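I have been reading about small languages again, and I can't stop talking about it, so you're getting a post!

It started with a borrowed book on place names (thank you, Nour) and a chapter on how villages hold on to their own way of speaking when the big town down the road speaks something else. My gran's village, Cenwood, had its own words for nearly everything. She had two words for rain that I have never heard anywhere else, and two for being cross, depending on whether you meant to stay cross. The school at Vomirley frowned on all of it, and my mum's generation came out speaking just like the radio.

What thrills me is how much is still there. Imogen Furnival has been writing down old words from people in both places and her list has reached 541. 541! Some are only a funny way of saying an ordinary word, but plenty are properly their own thing, and a few seem to have come in with the fishing families.

I used to think a law was what a language needed, with road signs and a page in the school timetable. I'm less sure now. Guoqing Peng grew up speaking one language at home and another in class, and he says the signs mattered far less to him than having a grandfather who pretended not to understand the other one.

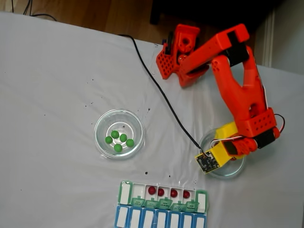 Words by Leanne Bunting | January | Filed under: Language, Home

So I've started using gran's rain words with my own two, and the little one has already corrected me on one of them. If your family has words like these, do send them in, spelt however you like. Imogen would love them, and I'd love to read them first.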